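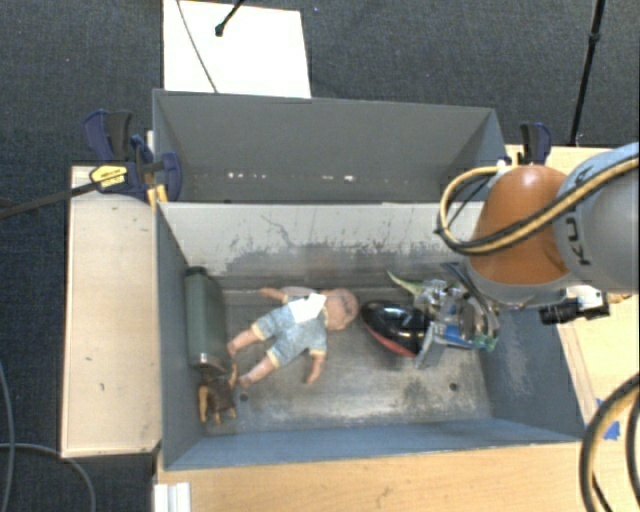
Birkura erweitert Annahme von gebrauchtem Spielzeug

Die Sammelstelle Birkura nimmt ab April auch Puppen, Spielfiguren und kleinere Spielwaren aus Privathaushalten entgegen. Das teilte die Leiterin der Einrichtung, Anneliese Dreßler, mit. Bislang war die Annahme auf Bücher, Brettspiele und Kinderkleidung beschränkt.

Die abgegebenen Stücke werden zunächst unsortiert in grauen Metallbehältern gesammelt und anschließend von Hand nach Art und Zustand getrennt. Babypuppen gehen mitsamt ihrer Kleidung in die Aufbereitung, kleine Figuren werden gesondert erfasst. Gegenstände, die nicht zum Spielzeug gehören – etwa Haushaltsbehälter oder einzelne Kunststoffteile –, werden aussortiert und den Wertstoffen zugeführt.

Im Probebetrieb wurden nach Angaben der Einrichtung 1118 Teile angenommen. Davon waren 155 so stark beschädigt, dass eine Weitergabe nicht in Betracht kam. Die übrigen Stücke wurden an 11 Kindertagesstätten und Familienzentren der Region abgegeben.

Für die Sortierung ist Saturnino Olmedo zuständig. Er bittet darum, Batterien vor der Abgabe zu entfernen und zusammengehörige Teile in einem Beutel zu verpacken. Plüschtiere sind weiterhin von der Annahme ausgeschlossen. Pro Haushalt können bis zu drei Kartons abgegeben werden, größere Mengen sind vorab telefonisch anzumelden. Die Annahme endet täglich um 17 Uhr.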